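## Section 4: Moving in your lamps and setting the evening schedule

By now your Gatska hub should be plugged in and showing a steady light, and if it is, well done – that was the fussy part. What's left is adding your lamps one at a time and telling them when to come on. Pour yourself something nice and take it slowly.

1. Plug each Trarow dimmer into the wall, then plug the lamp into the dimmer.
2. Turn the lamp's own switch to ON and leave it there. The dimmer does all the switching from now on.
3. Open the app, tap **Add a lamp**, and hold the button on the dimmer until it clicks.
4. Give the lamp a name you'd say out loud, such as "reading lamp" or "hall."

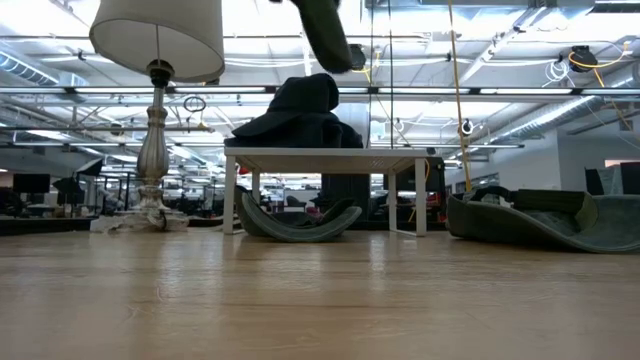
*Table lamp with a drum-shaped shade and a silver column.*

**Note:** Use only bulbs marked "dimmable." Other bulbs may buzz or flicker at low settings, and a good many of the calls we get start there.

**Caution:** Never load a dimmer past 100 watts in total. If your lamp takes two bulbs, add both together before you decide.

### Building the schedule

Ye-rin Sun, who wrote the first edition of this guide, liked to start people off with just one lamp and one time, and we still think she was right. You can always add more once you've lived with it for a few evenings.

1. Tap **Evenings**, then **New**.
2. Choose a lamp and set a start time. Sunset works well from May on, when the days are getting longer and a fixed time soon feels too early.
3. Drag the brightness slider to where you want it. It runs from 1 to 100, and we find 59 a friendly place to begin in a living room.
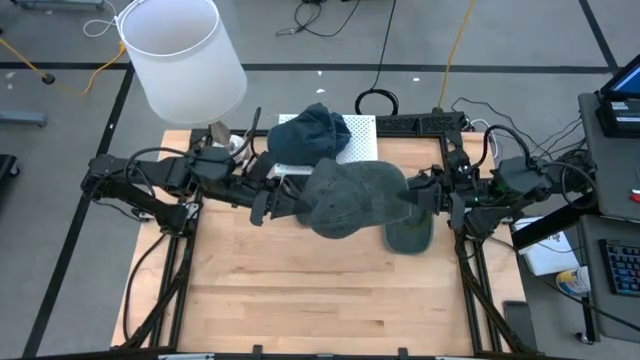 4. Set the fade to 2 minutes, so the light comes up gently and doesn't startle anyone who has nodded off on the couch.
5. Tap **Save** and wait for the hub to blink. Please don't close the app before it does, or you'll be starting over from step 1.

If you're adding a Baysal wall switch as well, finish your lamps first. The switch only offers you lamps the hub already knows, and it won't go back to look for new ones unless you reset it (see Section 6).
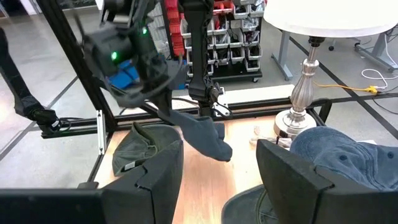

**What happens to my schedule if the power goes out?**

The hub keeps your schedule in memory and picks it up again once it has found the network, which can take nearly 2 minutes. Any lamp that should be on by then will fade up by itself.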